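Workshop > Galleries > Gittins bench

Print this page | E-mail this page

The Gittins bench, November tidy-up

I gave myself up to 50 minutes to sort the bench at Eltholm and took my phone off the hook – bliss! Three trays done, and plenty of odds and ends left over.

Grey disc, nice smooth matt top. Next to it, the orange one with the clear middle and yellow end pieces.

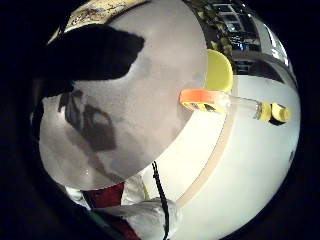
Still to sort

The Skeris drawer, all 8 compartments of it. I'm saving that for a rainy afternoon – more pictures when I get there!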